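Chapter 3
Buying a Wrist Camera Kit (and Living With It)
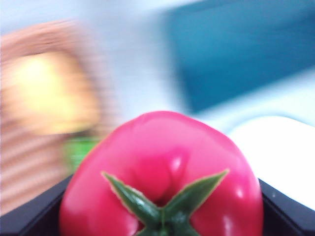
Figure 3.1. Wrist camera view of a tomato, green calyx toward the lens, with the background blurred.

I bought my first wrist camera kit because of a brochure. Please don't do that! The brochure had lovely pictures taken from across the room, and I never once asked what the camera would see from where it was going to live.

So we start with Figure 3.1, and with the kit we'll be picking apart for the rest of this chapter, the Prostari from Kekavent. It sells for 900 dollars with the bracket, a cable and 31 pages of setup notes (read page 20 before you touch a screw, trust me). Look at how much room the tomato takes up, and how the shine sits on its skin in pale patches. Then look behind it, where everything has smeared sideways into soft bands of color. A vision program has to cope with all of that, and the sales sheet doesn't mention any of it.

I'll go through mounting first, then lighting, then blur, which is where I have the most complaints. Bradidska makes a rival kit and we'll get to that one in the next chapter. For now, grab a pencil and write down what you would want a camera like this to tell you about a piece of produce. Keep the list handy, as you'll need it for the first exercise.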